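Workshop notebook, October — counter riser, second layout

Began just after 9, finished before lunch.

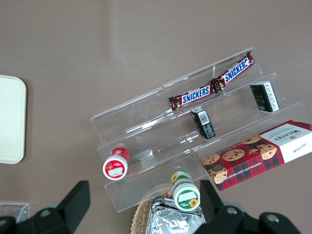 Clear three-step riser, set on the diagonal. Snickers top, black boxes middle, Walkers on the front step.

Thandeka wants this signed off for the Brukasora counter and I'm not ready to sign anything. Writing down why, so that we don't have the same talk again in two weeks.

The claim, as I understand it from Hididetti's sales sheet, is that a clear riser "disappears" and leaves the goods to do the talking. I'll grant that the steps are hard to make out against the taupe top. Pale lines at the edges, a bit of reflection, and that's your lot. But a thing you can hardly see is also a thing a customer can hardly see when they reach over it for a chocolate bar with a bag on one arm. Orsolya says people get used to it. Which people? We haven't asked any.

Layout. The two Snickers bars go end to end along the top ledge, and I admit this is the best part of it. The blue banner reads from a good way off and the brown sits well on the counter colour. My complaint is that the ends nearly touch. Take one bar away and the line is gone and you have half an empty shelf. A display that only looks right before anyone has bought from it is a photograph, and we're being paid for a shop counter. Asked Sipho how often the Brukasora staff fill up their current one. He doesn't know and neither do I.

Black boxes, middle step. I can't be the only one who thinks these are wrong. They are small, matte and upright, and one of them has its barcode label on show. Raíssa's argument is that the dark boxes give the eye a rest between the brown and the tartan. Fine, but a rest from what? There are hardly any goods on the thing. If they stay, the barcode gets turned to the back, and somebody writes that down on the layout card, or it will be facing out again by the second morning. The one further right at least has its little gold emblem at the front, so we might as well make both of them look chosen.

Walkers box. Laid flat along the front step, following the angle of the riser. Big picture of cookies, loud red, does its job. Too well, if you ask me — it pulls everything down to the right and I stopped looking at the top step altogether. Hendrik stood by the door and said the same without being asked, so I'm counting that as evidence, though he had also heard me grumbling about it for half an hour. I'd like to see it swapped for something shorter, or stood up at the back with the bars brought down to the front. Thandeka says tall things at the back is what everybody does. Yes. They do it so you can see the short things.

Round containers: no notes. I keep forgetting they're part of it, which may be a note.

The angle. Melnychuk's guide says to set a stepped riser on the slant so that it can be read from two sides. On our table it looks good. The real counter is only 50 cm deep, and I don't believe for a moment that a riser on the slant will stay on the slant once it's been wiped round every evening. It'll be square to the wall in a week. So I want to see the layout square as well, before we promise the other thing.

Cost, for whoever is doing the sums. Hididetti want an order of 200 to give us the lower price. Brukasora have 8 counters. Lollimel might take some, according to Raíssa, who had it from a phone call. I'd want it from Lollimel, in writing.

To do
Same goods, riser set square. Me.
Swap the Walkers box for a shorter pack, same step. Orsolya.
Take one Snickers bar off and look at it from the door. Hendrik, and no talking to him beforehand.
Fingerprints: handle the riser as a shopkeeper would for a day, then look at it under the strip light. Sipho.
Ask Brukasora who fills the counter and when. Thandeka.

Added at 4 — Thandeka has read this and says I'd find fault with a bowl of fruit. Noted. She has agreed to the square layout and not to moving the Walkers box. We'll set up both and leave them side by side overnight.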